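Notes from the office, October 22, 2021

Well, we've done it, we're out of Bundden! The last boxes left in the van on Tuesday and I've spent most of this week trying to remember which one I put my mug in (still no sign of it).

The new place suits us much better. There's a proper front door with a bell, and the bus from Femitz stops right outside, so those of you who come over for the monthly swap won't have that long walk up the hill any more. We've got almost 3,000 books to shelve and I had hoped to be finished by now, but Abdelkrim Fawzy wants the travel section split by region and we're still arguing about where the Nakov walking guides ought to go. He says maps. I say walking. Votes by email, please. 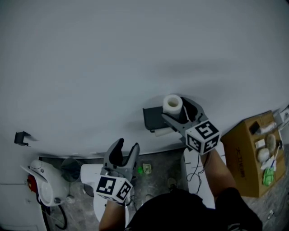
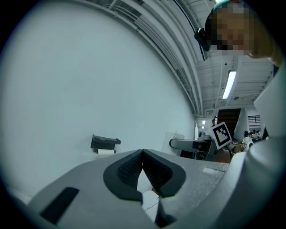

Opening hours stay the same for the moment, 2 till 6, with a later finish on Thursdays if enough of you want it. I do want to try a Saturday morning as well, probably from March, once the evenings are lighter and I can talk Rafail Kouris into sharing the early shift with me. He makes far better coffee than I do, so it's worth being nice to him.

A huge thank you to everybody who put something in the moving fund. We got to 2,141 pounds, which paid for the van and the paint and left a bit over for new lamps in the reading corner. The Dimitriou novels that were on loan are back too, all four of them, so if you were on the waiting list give me a ring and I'll put one by for you.

Oh, and bring a bag if you're coming to the swap, we've run out.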